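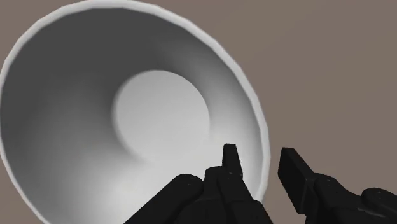

## Mamparas de ducha: cambios en los plazos y en el servicio de medición

A partir de este mes, las mamparas a medida se entregan en 20 días laborables desde la toma de medidas definitiva. Hasta febrero el plazo contaba desde la firma del presupuesto, y eso daba lugar a malentendidos cuando el alicatado no estaba terminado. La toma de medidas se hace siempre con el azulejo colocado y rejuntado y con el plato de ducha fijado en su sitio. Si la obra lleva retraso, avísenos y movemos la visita sin coste.

El precio de la medición no cambia y se descuenta íntegro de la factura si se encarga la mampara. Para las reformas que lleva directamente Custov, la medición va incluida en el contrato y no hay que solicitarla por separado.

Recordamos lo que conviene tener preparado el día de la visita:

- Acceso libre al baño, sin escaleras, sacos ni cubos dentro del plato.
- Indicación de por dónde pasan las tuberías en la pared donde irán las fijaciones.
- Decisión tomada sobre el sentido de apertura de la puerta.
- Teléfono de la persona que puede autorizar cambios, si no va a estar presente.

El sentido de apertura es lo que más veces se modifica después de cursado el pedido. Una vez que el vidrio ha pasado por el horno de templado no se puede cortar ni taladrar, así que cualquier cambio posterior obliga a fabricar una hoja nueva. Corina Dumitrescu, que coordina los pedidos, envía desde ahora un croquis por correo y no pasa nada a fábrica hasta recibirlo firmado.

### Herrajes

Seguimos trabajando con dos series. La serie Conetti lleva bisagras de pared con freno y admite hojas de hasta 40 kilos. La serie Inari es corredera, con guía superior vista, y se recomienda para baños estrechos donde una puerta batiente chocaría con el lavabo o con el inodoro. Las dos se sirven en cromo y en negro mate. El acabado latón queda fuera de catálogo, aunque quedan existencias de tiradores sueltos para quien necesite reponer alguno.

Las juntas de goma de la serie Conetti se venden por separado en la tienda. Hay que cambiarlas cuando amarillean o se endurecen. Traiga un trozo de la junta vieja, aunque sea corto, porque el perfil varía según el grosor del vidrio.

### Limpieza y cal

Varios clientes de la urbanización Sembiring nos han preguntado por las manchas blancas que aparecen en la parte baja de la hoja. Es cal. En esa zona el agua es bastante dura y el depósito se nota a las pocas semanas si no se seca el vidrio después de cada uso. Una rasqueta de goma es suficiente. Para la cal ya formada se puede usar vinagre de limpieza rebajado con agua a partes iguales, aclarando bien y sin dejar que toque los herrajes ni la piedra natural. No use estropajo ni productos en polvo.

El tratamiento antical que aplicamos en taller no elimina la necesidad de secar, pero hace que la gota resbale mejor. Se puede pedir también para mamparas ya instaladas. El vidrio tiene que estar completamente limpio antes de aplicarlo y la ducha no se puede usar hasta el día siguiente.

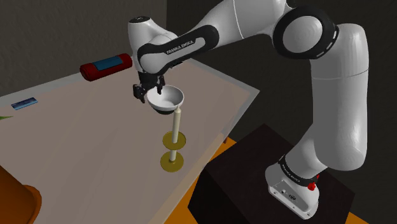
Florian Joly

### Avisos y horario

El mostrador de baños cambia de lado. Desde ahora está junto a la entrada de la calle, donde antes se recogían los pedidos de espejo. Los espejos se entregan en el muelle trasero, de 7 a 14 horas, presentando el albarán.

Ludivine Moulin atiende las incidencias de mamparas ya instaladas: puertas que rozan, bisagras flojas, fugas por la junta inferior. Para agilizar el aviso, indique el número de pedido, que figura en la primera página de la factura, y adjunte una foto de la zona afectada con la puerta cerrada. Las regulaciones de bisagra son gratuitas durante el primer año.

La revisión de mamparas antiguas, montadas por nosotros o por otros, cuesta 40 euros. Incluye ajuste, engrase de rodamientos y sellado de silicona en el perímetro. No incluye piezas.

La hoja fija de exposición que teníamos en la sala, de 248 euros con montaje, ya está vendida. Queda otra de las mismas medidas con una pequeña raya en el canto inferior, que no se ve una vez colocado el perfil. Pregunte por ella a Corentin Guillot.

Los pedidos que ya estaban firmados antes de este boletín mantienen el plazo que figura en su presupuesto.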